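Kitchen Tips From a Robot Open Day
Aug 11, 2023, by the Plelia home desk

We went to the Omoline open day and came home with tips! Steady a tall can from the top before you reach for anything else, and keep cords out of your work area.

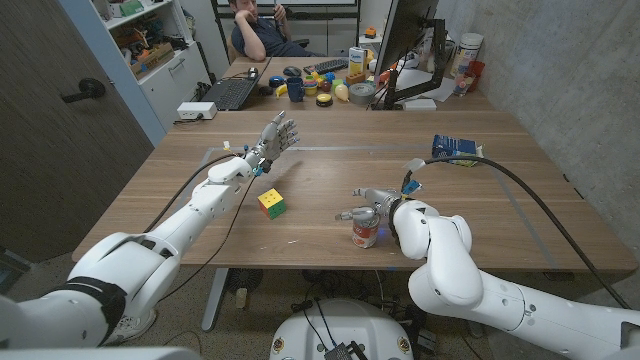 One hand on the can, one hand open.

Check your grip on small jars, too (fingertips, then thumb).

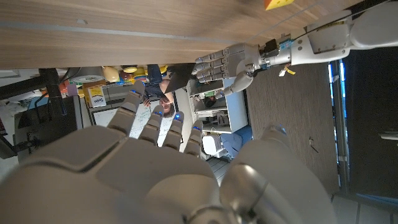
Fingers with little blue lights!

Comments
Tried the can tip, love it.
More open days please!

Contact Plelia | Back to top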